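## 4. Filling and emptying the grey bin

This section covers the bin of bars: how to load it, how to check it and how to take the bars out again. It replaces the sheet that came with the Brorstead bench set, which promised that the bars "settle naturally into place". I have never seen a bar do that. They stay where they are put, or they lean on the one next to them and slide when the bin is moved.

### 4.1 Before you start

1. Clear the table on all sides of the bin. The supplier's sheet says a hand's width will do. Allow more.
2. Wipe out the inside of the bin with a dry cloth. Grit in the corners is enough to stop a bar lying flat.
3. Set the bin square to the table edge and press down on each corner in turn. If it rocks, look underneath before reaching for packing. Nine times out of ten there is a crumb of something under one corner.
4. Look over each bar for burrs and chipped ends. Put doubtful ones to one side and mark them with tape.

**Note.** The Plirska liner mat is sold as an aid to grip. We tried one from January until it curled at the edges, and could find no difference in how the bars behaved. If you already own one, use it by all means, but tape down the corners. I wouldn't buy one.

### 4.2 Loading

1. Lay the first bar flat on the floor of the bin. Use both hands and let go of both ends together.
2. Lay the next bar with a gap you can get a finger into. The spacing gauge in the kit is 19 mm wide and does the same job as a finger, so long as you can find it.
3. Carry on until the bars for the task are in. Don't stack them unless the task sheet asks for it.
4. Check that no bar is resting on the wall of the bin. A bar propped at one end looks fine from where you stand, so bend down and look across the top.
5. Write the load on the card, with your initials.

**Caution.** The rating label gives the bin 20 kg. I don't know how that figure was arrived at, and the supplier didn't answer when asked. Treat it as a ceiling you have no wish to visit.

**Caution.** Never drop a bar in from above the rim to save bending. It marks the bin, and it usually shifts the bars already in it.

### 4.3 Loose or lined up?

Opinions differ. The Eder method, which you will find pinned up in a good many workshops, has every bar parallel and facing the same way. It is tidy and makes a missing bar easy to spot. It also takes longer, and the claim that it halves handling faults comes with no numbers that I could find.

Edeltraud Oberholzer, who wrote the first version of this guide, left the bars at whatever angle they landed once they were flat and apart. Her bins were no worse than anybody else's. Follow the task sheet where it gives a layout. Where it doesn't, please yourself, but keep the gaps. 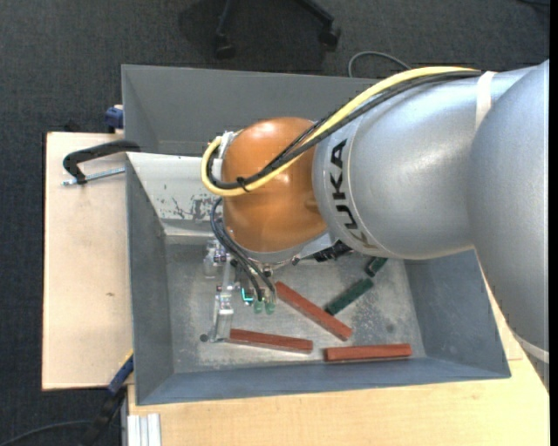

Whichever layout you use, put the same one on the card. A card that says "parallel" over a bin that plainly isn't will waste the next person's morning.

### 4.4 Emptying

1. Keep your hands out of the bin until everything over it and beside it has been stopped and made safe under the shop rules.
2. Start with any bar that lies on top of another. Lift it straight up. Dragging it will bring the lower one along.
3. Take the rest from one side to the other, one at a time.
4. Put each bar straight into its rack. Bars "just left" on the table end up on the floor.
5. Compare what is in the rack with the card before you sign it.

### 4.5 Cleaning and wear

Warm water and a little washing-up liquid are all the bin needs. Avov cleaner is recommended on the lid of the kit, at a price I find hard to explain for 800 ml. It left a film on our bin that had to be washed off with warm water and washing-up liquid.

Dry the bin fully before reloading. Look at the rim and the corners for cracks, and take the bin out of use if you find one. Glue and tape have both been tried and neither held for long.

For replacement bars, see section 7. Order from the size list there and measure one of your own first, as the list has been wrong before.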